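How I sorted out a gripper that kept dropping things halfway

If your arm picks something up nicely, lifts it, and then lets go for no reason you can see, this one's for you. I lost most of a week to it in June and I'd like to save you the bother.

My setup is two small arms on one table, with parallel grippers, run from a desktop PC. The fault went like this: close on the object, lift, swing towards the drop-off, and somewhere along the way the fingers went slack. No error on the screen. I'd blamed the object, then the finger shape, then my own code (always a fair guess with me).

Before you touch anything: arm down on its rest, power off at the wall, wait for the lights on the supply to go out. A slack gripper can snap shut again when the power comes back, and Bjarke Holst has the bruised thumb to show for it.

Step 1. Read the motor temperature. Run your usual pick with nothing else going on and log the gripper motor while it holds. Mine cuts its torque at 80 degrees, and it was getting there on every long carry. If yours stays below 60, skip to step 3.

Step 2. Turn down the grip. I had the torque limit set to 970, close to the maximum, which meant the motor was straining away against something it had already got hold of. I brought it down bit by bit until things started slipping, then went back up a little. I ended up on 132 more than the slipping point and it's been happy there.

Step 3. Check the cable at the wrist. This was my second fault, hiding behind the first! Power off, unplug the gripper lead and look at the pins. Mine had been pulled tight every time the wrist turned fully left, and one crimp was hanging on by a strand or two. Decha Yimyam made me up a longer lead — leave enough slack for a full turn both ways, then tie it down at the last link and not at the gripper.

Step 4. Test with things you don't mind dropping. Start with the fingers wide open and go for something round in a bowl, where a weak grip shows up quickly. Do it slowly, and keep your hands off the table while either arm has power.

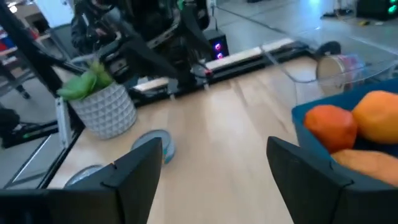 Can I just raise the temperature cut-off?
Please leave it alone. The cut-off is there to save the motor, and a motor that's cooked will drop things for good. Lower the grip first, and if it still gets too hot, give it a rest between picks.

Step 5. Put a check in your code. After the lift, read the finger position again, and if it has closed further than it should, stop the arm where it is and wait for you. Mine used to carry on and solemnly place nothing at all.

Last edited 14th September, to add the bit about tying down the lead. Thanks to Nii Aidoo for spotting I'd left it out.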